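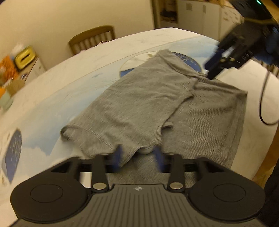
How many spare fingertip sets should we budget per hand-held gripper pair for the garment folding work?

Two sets per pair for the first order, plus one set per site held in the cabinet. Tips are the only part we have had to replace regularly, and they can be ordered separately from the linkage.

Ticket: equipment request, garment folding stations
Queue: Purchasing / Lab hardware
Opened by: Chanida Yensuk
Assigned to: Luuk Willems
Status: Pending vendor reply
Priority: Normal

Chanida Yensuk, opening comment

Need a quote and a parts plan for the folding work at Inthanon. Current state is two hand-held grippers on one table, used as a left and right pair. The plan for November is five tables running the same task set (t-shirts first, then towels, then long sleeves). Please price as complete stations, with cables and tips. Last time we priced the grippers alone and ended up with two purchase orders for cables.

Known problems on the current pair, to be settled before we buy more of the same:

1. Tips lose grip on thin knit. Ribbed shirts are fine with new tips. With worn tips the fold slides out when both hands lift.
2. The cable on the right unit catches on the table edge when the operator reaches across.
3. Left unit drops its connection, no pattern found so far.

Luuk Willems

Received. A few questions before I send anything to Hillum.

Which hardware revision is the current pair? The revision is on the sticker inside the battery door. Hillum lists two revisions and the tips are not interchangeable between them.

Is the connection drop on the gripper side or the hub side? If it is the hub I would rather fix that first, and the quote changes.

Cable length in use now?

Chanida Yensuk

Both units are revision B. Cable is the standard one from the kit, 2 m. Connection question goes to Theerawat.

Theerawat Duangkaew

Tested the left unit this afternoon. Steps:

- Swapped left and right cables at the hub. The drop stayed with the left unit's cable, now on the right unit.
- Swapped back. Drop returned to the left unit.
- Replaced the cable with the spare. Ran 57 folds, no drop.
- Put the old cable back and flexed it by hand next to the connector. Dropped on the third flex.

Conclusion: cable fault at the strain relief. Gripper and hub are both good. Old cable is tagged and in the fault bin. No reason to change gripper model on account of item 3.

The spare is now in service, so we have no spare. Please add to the order.

Luuk Willems

Good. Item 3 closed as cable fault. Changing the cable line from one per gripper to three per pair.

For item 2, Hillum offers a right-angle connector. It does not shorten the cable, it only changes where it leaves the body. Plenetti sells an overhead retractor that clamps to the table. I have no data on the retractor with this unit. Can someone borrow one before I put five on an order?

Jirayu Paisan

The Soltby site has a Plenetti retractor on a different bench. I had it on our table for one morning.

Clamp fits the table. Pull force at the lightest setting is noticeable. On a t-shirt it was acceptable for the big folds. On the last fold, where the sleeve is tucked and the fingers only have a small pinch of cloth, the pull moved my wrist enough that I had to redo it several times. Operators on a full shift will complain.

Right-angle connector not tested, we don't have one here.

Suggest: buy one right-angle connector, try it on the existing pair, and leave the retractors off.

Luuk Willems

Agreed. One right-angle connector ordered separately out of consumables, lead time two weeks. Retractors removed from the draft.

Draft as it stands, for five stations:

Gripper pairs, revision B: 4 (one pair already on site)
Fingertip sets: 11 (two per pair, one for the cabinet)
Cables, standard: 15
Right-angle connectors: on hold pending test
Hubs: 4 (one already on site)
Tables: none, Inthanon has them
Retractors: none

Anong, please confirm the budget line. Also, is the tip order capital or consumable?

Anong Prasertsri

Tips and cables are consumable. Pairs and hubs are capital. They have to be on separate lines but can be on the same purchase order.

There is room for four pairs this year if the hubs come in at last year's price. If they don't, order three pairs and move the fourth to the next cycle. Do not reduce the tips to make the pairs fit. In the last round we saved on tips and had tables idle.

I need the replacement interval in writing. "When they feel slippery" is what the current request says and I can't forecast from that.

Theerawat Duangkaew

Interval from the log on the current pair: tips were changed after about 30 hours of use each time. The log only covers knit shirts. Towels are rougher and will probably be shorter, so please treat it as provisional until we have run some.

Proposed check, to be done at the start of each shift:

Pinch a single layer of the test cloth and close fully. Lift until the cloth is clear of the table. If it slides, clean the tips with the supplied wipe and repeat once. If it slides again, change both tips on that unit and write the hour count in the log.

Change tips in pairs. One new and one worn gives a twisted pinch and the fold line comes out crooked.

Anong Prasertsri

Accepted as provisional. Budget line confirmed for the draft above, subject to hub price.

Luuk Willems

Sent to Hillum with the following questions:

- Hub price for four, and whether last year's price still holds
- Whether revision B stays in production through the next cycle
- Tip sets in bulk packs or single only
- Warranty on cables, with Theerawat's test steps attached

Status changed to Pending vendor reply. Item 1 stays open until the towel runs are logged. Item 2 stays open until the connector arrives.

Chanida Yensuk

Please also ask whether the tips come in a softer grade. Jirayu wants to try it on the long sleeves.

Luuk Willems

Added.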